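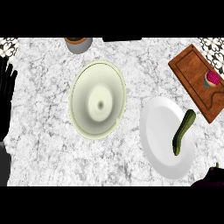

The case for the Griler hand over a plain two-jaw gripper rests, so far, almost entirely on rendered kitchens. We have had the controller trial going in Gramonum through October, and I remain unconvinced that it tells us which one to buy. The test counter is a tidy marble worktop with a courgette lying across an oval plate, an empty bowl, a wooden board and a great deal of bare stone between them. A black hand with four fingers and a thumb has all the room it could want on the left. I have never cooked in a kitchen like that, and the people at the Omasdale site who would be using the arm don't work in one either.

The headline number doing the rounds is 447 successful lifts out of 900 attempts for the Griler hand. That is a shade under half. It was presented at the site meeting as promising, and perhaps it is, but the Fujimoto gripper was run on a shorter object list with a different controller, so the two results can't be laid side by side. I asked for them to be taken off the same slide and they have been.

Embla Sjöberg, who set up the runs, makes a fair argument for the hand. A courgette is long, slightly bent and happy to roll, and two flat jaws have to meet it at the right angle or they push it away. Fingers can close round it from a poorer starting position. She showed me several lifts where the approach was plainly off and the hand still came away with the vegetable. I accept that. What I don't accept is that the same thing will happen with a real skin and a real plate underneath. Friction in the simulator is a number somebody typed in. Change it by a little and the score moves, and as far as I can find out it has been left at the default throughout.

Then there is the plate. In the current scoring, a lift counts once the courgette has cleared the rim and stayed up for 3 seconds. Nudging the plate on the way costs nothing. In a working kitchen a shoved plate ends up against something or on the floor, and I would sooner see that marked as a failure even if it drags the hand's figure down. Embla agrees in principle but would want to rerun the lot, for both devices, and machine time is short.

Consuelo Ocampo has been looking at the control side and is more worried about tuning. The hand needs roughly 20 minutes of fiddling each time the object changes shape much, say from a courgette to an aubergine. The Fujimoto needs next to none. If the extra lifts from the hand have to be paid for in somebody's morning, that ought to be written down next to the success rate - at present it isn't recorded anywhere.

I would like the next round done with one controller, one object list and friction varied between runs, and with a moved plate scored as a miss. After that, a bench test at Omasdale with bought vegetables, before any order goes in. Griler have offered us a loan unit. We should take it, and try to borrow the Fujimoto for the same period so that both are bolted to the same arm.

Anyone who has run either device on real produce, please get in touch, particularly if it went badly.

Related items

Wrist cameras: do we need the second one?
Controller update breaks old grasp files
Omasdale bench bookings for the autumn
Suction cups on wet surfaces, a short report
What Gramonum gets wrong about soft objects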